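Wartung nach Liste, nicht nach Gefühl

Die Zelle trägt intern den Namen Jilter und steht bei Setard im Erdgeschoss, gleich neben der Warenannahme. Zwei Arme, zwei Greifer, dazu Schlüsselbunde als Übungsgut. Betreut wird sie von Wenjie Lu, der vorher Verpackungsmaschinen bei Kuster gewartet hat. Er beginnt das Gespräch mit den Fingern.

„Die Finger sind das Verschleißteil“, sagt er. „Am Motor mache ich im Jahr fast nichts. An den Fingern bin ich jede Woche.“ Schlüsselringe seien für sie eine ziemliche Belastung. Der Stahl ist hart, die Kanten der Spaltringe sind scharf, und wenn ein Ring schräg sitzt, drückt er nur auf eine Stelle.
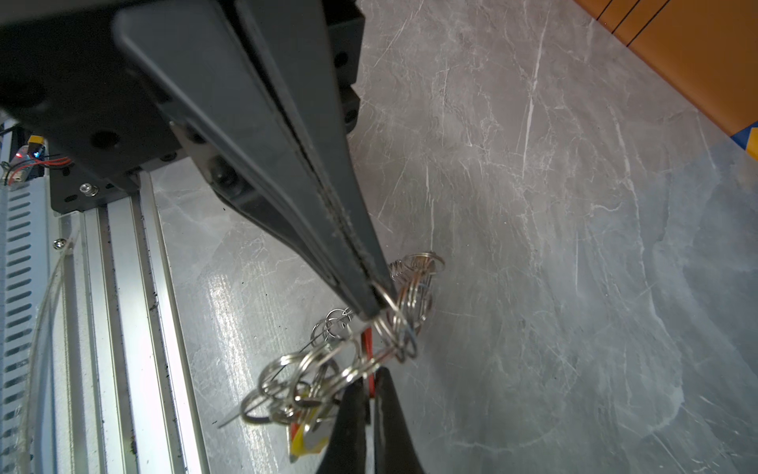 Geprüft wird immer in derselben Reihenfolge: erst die Spitzen, dann die Schrauben am Halter, dann die Kabel. Die Spitzen müssen sich auf ganzer Breite berühren. Lu schiebt dafür einen Papierstreifen dazwischen und zieht. „Geht er auf einer Seite leichter raus, steht ein Finger schief. Dann löse ich ihn, richte ihn aus und ziehe wieder an. Dauert 8 Minuten.“ Anfangs hat er die Finger erst gewechselt, wenn etwas herunterfiel. Heute tauscht er sie nach 30 Betriebsstunden, auch wenn sie noch gut aussehen.

Der Nullpunkt ist das zweite Thema. Nach jedem Fingerwechsel muss der Greifer neu referenziert werden, sonst stimmt die Schließkraft nicht. Die Steuerung, eine Software namens Wikance, fragt das nicht ab. „Man kann einfach weiterfahren, und sie meldet keinen Fehler. Der Greifer macht dann eben bei 2 Millimetern Abstand Schluss und hält das für geschlossen. Das habe ich einmal einen halben Tag lang gesucht.“ Seitdem klebt ein Zettel am Bildschirm.

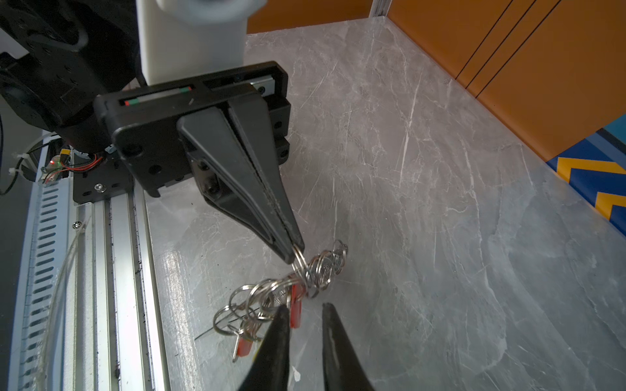

Greifer mit Schlüsselringen

Über die Kabel spricht er länger als über alles andere. Sie brauchen am Gelenk genug Spiel, dürfen aber keine Schlaufe bilden, in der sich etwas verfängt. Lu fährt jeden Arm nach Änderungen einmal langsam in alle Endlagen und schaut nur auf die Leitungen. Kabelbinder zieht er von Hand fest, ohne Zange. „Mit der Zange quetscht man die Isolierung, und nach ein paar Wochen hat man einen Wackelkontakt, den man nicht findet.“

Die Schienen wischt er mit einem trockenen, fusselfreien Tuch ab. Öl kommt dort nicht hin, das binde nur den Abrieb. Für die Führung im Greifer nimmt er wenig Fett und verteilt es, indem er den Greifer mehrmals ganz auf- und zufährt.

Was er anders machen würde? Die Schrauben am Halter von Anfang an markieren, mit einem Strich Lack über Kopf und Blech. Dann sieht man im Vorbeigehen, ob sich eine gedreht hat. Im Juli soll der Umbau auf wechselbare Fingerspitzen kommen, die alten Finger bleiben als Reserve im Schrank. Bestellt hat er 18 Paar.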